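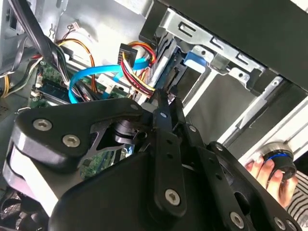 Inside the old tower, cables and all.

The power plant in Plirside closed when my grandmother was a girl, and by the time I got hired to write its history it had been a feed store, a roller rink, and a place where the county kept its road salt. I was paid by the page, which may explain why the first draft ran long.

So I went to see Hüsnü Canpolat. Everybody told me to. His father had run the night shift at the plant, and Hüsnü still lived on Fakenside Road in the house the company built for shift men, with the original push-button switches in the hall (he made me try every one of them, twice).

"You want the flood," he said, before I had my coat off.

I did want the flood! The flood was going to be my whole third chapter. In May the river came up over the race and into the generator room, and the town went dark, except that the lights on Karabulut Street stayed on all night. I had 34 letters in a folder and half of them mentioned it. The bakery baked. A baby was born upstairs from the shoe shop with a lamp burning over the bed. And the plant's own logbook said the generator was shut down at 9:20 and didn't start again for two days.

"So where did the power come from?" I asked.

He poured the tea first. He was a slow pourer.

"My father hated the Sondatley people," he said. Sondatley was the next town up, and it had its own little company, and the two of them had been in court over the dam for years. "He wouldn't buy a loaf of bread there. My mother had to sneak."

"Okay."

"There was a wire."

I put my pencil down, then picked it up again pretty quickly.

The wire, he said, ran along the back of the orchards, 44 poles of it, and it belonged to neither company on paper. His father and a man from the Sondatley plant had strung it over one winter, on their nights off, hardly talking. It could carry one street. They'd flipped a coin for which street it would be in each town, and on our side it came up Karabulut.

"But he hated them," I said.

"Sure he did. He came home from stringing it and complained about them all through breakfast."

I asked if anything was left of it. He took me out back in his slippers, past the bean rows, to where a pole stood in the neighbor's hedge with a birdhouse nailed on it. There was one glass insulator still up top, sort of a cloudy blue. I must have taken 20 pages of notes standing there, most of them about the birdhouse, for some reason, and my socks got soaked.

When I turned in the chapter, the county asked for a source on the wire. I wrote down Hüsnü's name and the pole. They asked if I had anything else, and I drove back out to Fakenside Road to see whether he'd let me borrow the insulator. He was already up on the ladder.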